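List: cell-practice
Subject: Re: [cell-practice] Draft 4, section 6: soft and folding items
Date: 2019-06-05

The Lurkolano group wrote:

> Section 6.2 asks for a grip force limit on every item in the set.
> We think this is too much for cups and cloth. Our arms are small,
> and the default limit of 2000 g has never given us trouble. Could
> 6.2 apply only to items over 400 g?
>
> Also, 6.4 says "the reset state shall be written down." Does that
> mean positions, or just which items are on the table?

Taking the second point first. 6.4 means which items are present, which way up each one stands, and whether it is folded or open. Positions are covered by 6.5 and may be given as zones. The April draft had both in one clause and three sites read it three ways, so they were split. I will add "orientation and fold state" to the text of 6.4.

On 6.2 I would keep the wording. The mass of an item says little about the force it will stand. A folding cup weighs next to nothing, and its wall gives way well below the force that a rigid cup of the same size will take. Once the wall has moved, the width reading at the fingers no longer tells you where the rim is, and any check built on that reading is worthless. At Trillgate we set 800 g for rigid cups and 200 g for anything that folds. Cloth gets the 200 g limit as well – mostly to keep the fingers from closing hard on each other through a single layer.

Srivastava asked last month whether the limit belongs to the item or to the task. The draft says item. A task sheet may lower it but may not raise it.

Two-arm cells need one more rule, which I propose as 6.7: "Where two arms can reach the same item, the item shall be assigned to one arm before motion starts, and the assignment shall be logged." The Trillberg text has something close to this but leaves out the log.

Cups and cloth on the two-arm table:

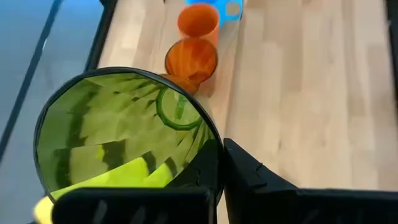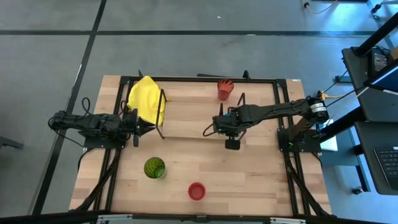
For 6.7 the open question is handover. During a handover both arms hold the item, and the lower of the two force limits should apply until one gripper reports open. I have no firm view on the timeout. If your controller cannot report gripper state, say so in the site sheet under "exceptions" and leave handover out of your task list.

Please send comments on 6.2 and 6.7 as replacement text, one clause per message. Section 7 stays closed until these are settled.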